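Chapter 7
Color, Texture and the Surfaces of a Room
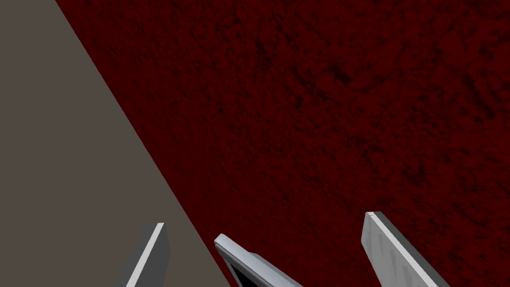 Most people who are asked to describe a room begin with the furniture. They mention the sofa, the bed or the desk, and perhaps a lamp. Walls and floors come later, if they come at all. Yet the floor, walls and ceiling make up by far the largest part of what the eye takes in when a person walks through a door, and they decide a good deal about how large, how bright and how warm the room seems.

This chapter deals with those large surfaces. Chapter 6 looked at light: where it comes from, how strong it is, and how its color changes between morning and evening. We now turn to what the light falls on. A surface takes in part of the light that reaches it and sends the rest back into the room. The part that is sent back gives the surface its color, and it also tints whatever stands nearby. A white wall next to a deep red floor is seldom seen as pure white. In the afternoon it may look pink up to knee height.

7.1 The house at Kindum

Throughout the chapter we will return to one case. In August, the designer Milan Meijer was asked to choose new floor and wall finishes for a row house in Kindum. The ground floor has a front room facing north, a narrow hall and a kitchen at the back. The total area to be covered, counting floors and walls together, was 594 square feet. The owners wanted a dark floor in the front room and had already picked out a wine-colored carpet from the Firkau range. They also wanted the room to feel brighter than before.

These two wishes pull against each other. Dark surfaces take in most of the light that reaches them, and a north-facing room in this part of town gets no direct sun for much of the year. Meijer did not ask the owners to give up the carpet. He worked instead on the surfaces around it, and his choices will serve as examples in sections 7.3 and 7.5.

7.2 Three terms

Before going further we need three terms that are often mixed up in daily speech.

Hue is the name we give to a color family: red, yellow, blue and so on. Maroon, pink and brick all belong to the red family, although they look very different side by side.

Value is how light or dark a color is. Pink has a high value and maroon a low one. Of the three terms, value has the greatest effect on how bright a room seems. Two rooms painted in different hues of the same value will feel about equally bright, while two rooms painted in a light and a dark version of one hue will not.

Saturation is how strong or how dull a color is. A fire engine is highly saturated. A faded brick wall is not. Large areas of saturated color tire many people after a time, and for this reason they are used more often in halls and dining rooms than in bedrooms.

Gray deserves a note of its own. Paint makers speak of warm grays, which lean slightly toward brown or yellow, and cool grays, which lean toward blue. The difference is hard to see on a sample card and easy to see on a wall. A cool gray placed beside a deep red may look faintly green, an effect explained in section 7.4.

7.3 Texture

Color is never seen apart from texture. A smooth surface painted in one color looks much the same from edge to edge under even light. A rough one breaks the light up. Each small bump has a bright side and a dark side, and from across the room the eye blends these into a single color that is usually a little darker than the dye or paint would suggest. Carpet and felt show this clearly. So does unfinished plaster.

Texture also hides things. A speckled floor shows crumbs and lint far less than a plain one, and hotels have long known it. The owners in Kindum had a dog, and Meijer took this into account when he compared the Firkau carpet with a plainer one from Groen.

To make the comparison he laid samples measuring 30 by 30 inches on the front room floor and left them there for a week. Small swatches are of little use for this kind of work. A color seen over a large area nearly always seems stronger than the same color on a card, and people who choose from cards are often surprised by the result – sometimes badly enough to have the work done over.

Before you read on

Choose a room you use every day. Write down the hue, value and saturation of its floor and its longest wall, using ordinary words such as "light" or "dull." Note which way the windows face. Then look at the room again after dark with the lamps on, and write down what has changed. Keep your notes, as you will need them for the exercise at the end of section 7.4.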